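Contrôle annuel des parties communes, immeuble Girkine, tournée d'août. Relevé fait à pied, escalier compris, l'ascenseur ayant choisi ce matin-là pour réfléchir. Barème habituel : **OK**, **À suivre**, **À reprendre**, et la mention **Soupir** quand le point figurait déjà dans les deux rapports précédents.

## 1. Hall et accès

- [x] **Porte d'entrée, fermeture automatique** – OK. Elle se referme. Elle se referme même très bien, demandez à mon coude.
- [x] **Interphone** – OK, sauf le bouton Engelbrecht, qui sonne chez Orbán. Les deux foyers disent s'y être habitués. À reprendre quand même.
- [ ] **Éclairage de sécurité** – À suivre. Le bloc au-dessus des boîtes aux lettres s'allume à l'essai et s'éteint avant que j'aie fini d'écrire qu'il s'allume. Batterie à remplacer.
- [ ] **Encombrement** – Soupir. La poussette est partie, la commode est arrivée. Un mot est scotché dessus : « provisoire ». Le scotch a jauni.

## 2. Escalier et paliers

- [x] **Main courante** – OK jusqu'au troisième. Au quatrième, deux fixations tournent dans le mur. On peut s'y tenir, à condition de ne pas s'y appuyer.
- [ ] **Nez de marche** – À reprendre entre le premier et le deuxième. La bande antidérapante se décolle d'un côté et fait désormais office de bande dérapante.
- [x] **Extincteurs** – OK, plombs en place, étiquettes à jour. Celui du deuxième servait de portemanteau. J'ai rendu l'imperméable à M. Jacobs.
- [ ] **Porte coupe-feu du palier 3** – Soupir. Cale en bois retirée pour la troisième fois. Je commence à en avoir une jolie réserve, si quelqu'un se chauffe au poêle.

## 3. Local technique

- [x] **Tableau électrique** – Repérage des circuits lisible, à l'exception de celui marqué « ne pas toucher, voir Fergus ». Fergus Mackay, joint par téléphone, ne sait pas non plus. Circuit à identifier par l'électricien de Levwood avant toute intervention.
- [x] **Différentiels** – Les boutons test répondent tous. Coupure annoncée à 9 h 30, et tout de même une plainte pour un four remis à zéro.
- [ ] **Ventilation** – À suivre. Grille encrassée au point d'être décorative.
- [ ] **Compteur d'eau général** – Index relevé, vanne dure. Elle tourne, mais elle le fait savoir. Graissage demandé à Kowalchuk.

## 4. Cuisine commune

La plus fréquentée des pièces du rez-de-chaussée, et celle où l'on trouve le plus d'écriteaux. J'en ai lu un qui demandait de respecter les autres écriteaux.

- [x] **Prises** – OK, aucune trace d'échauffement. Multiprise en cascade derrière le réfrigérateur : débranchée et confisquée.
- [x] **Détecteur de chaleur** – Essai concluant, au grand déplaisir de l'étage du dessus.
- [ ] **Bouilloire et petits appareils** – À suivre. Remplir avant de mettre en marche, couvercle ouvert, sans dépasser le repère, et garder l'extérieur sec. L'eau en bouteille est admise, le débat sur le calcaire est clos. 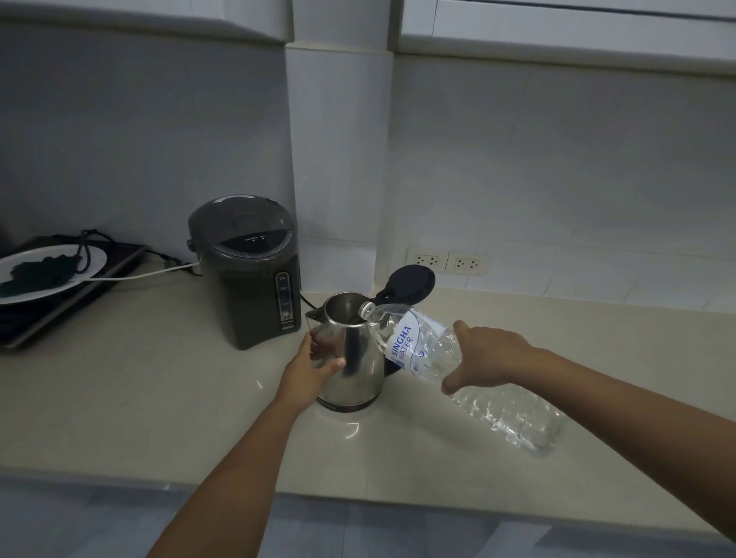
- [ ] **Joint de l'évier** – À reprendre. Il a pris une teinte que je préfère ne pas nommer dans un document officiel.
- [x] **Couverture antifeu** – Présente, accessible, dans son étui. Elle sortait d'un pique-nique, d'après les brins d'herbe. Repliée correctement.
- [ ] **Réfrigérateur** – Hors de mon périmètre. Je le signale néanmoins à qui de droit.

## 5. Cave et local vélos

- [ ] **Éclairage sur minuterie** – À reprendre. La durée permet d'atteindre le fond du couloir, pas d'en revenir. Demander un réglage plus long, ou équiper les résidents de lampes frontales.
- [ ] **Stockage interdit** – Soupir. Deux bidons sans étiquette dans le box ouvert. Mme Mtshali assure que c'est du vinaigre. Je n'ai pas goûté. Évacuation demandée avant la prochaine visite.
- [x] **Siphon de sol** – OK, s'écoule bien.

## Suites à donner

| Point | Qui | Délai |
|---|---|---|
| Bloc de secours du hall | Levwood | sous huit jours |
| Fixations de la main courante, quatrième | Kowalchuk | sous huit jours |
| Bidons de la cave | Nosipho Mtshali | immédiat |
| Commode | son propriétaire, qu'il se dénonce | immédiat aussi |

Devis reçu pour la minuterie et la bande antidérapante : 459 euros, déplacement compris. Kristóf Orbán trouve que c'est cher pour de l'adhésif. Il peut faire une contre-proposition, par écrit, et pas sur la porte de l'ascenseur.

Copie affichée dans le hall, au-dessus de la commode.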